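Tableware maker Brelthorpe to close second kiln, move work to Gellitz

Tableware maker Brelthorpe will shut the older of its two kilns in March and move that work to its plant in Gellitz, the company told staff this week.

The kiln has been running for decades and uses far more gas than the newer one beside it. Brelthorpe said the cost of keeping it going had climbed for three years in a row, and that a rebuild would have taken nine months with no plates coming out of it in the meantime.

Dinner plates and serving plates will be fired in Gellitz from the spring. Cups, bowls and the Te Moana range of baking dishes will stay where they are.

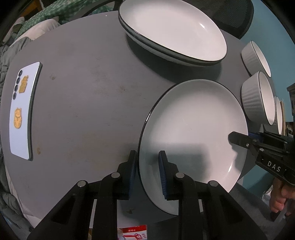 Stores should not see gaps on the shelf, according to the company, which has been building up stock since last summer. Prices on open lines will hold until the fall. Orders already placed by hotels and restaurants will ship on the dates agreed.

One line will not make the move. Uro, a set of five stacking pieces sold mostly to cafes, is being dropped after slow sales. Replacement pieces can be ordered for two more years — after that, buyers will have to look for them secondhand.

The company did not say how many jobs are affected. Workers on the older kiln have been offered places in glazing and packing, and talks over shift pay are still going on.

The empty kiln hall will be used for storage at first. Brelthorpe said it had no plans to sell the building. The factory shop stays open through the change, with its usual hours.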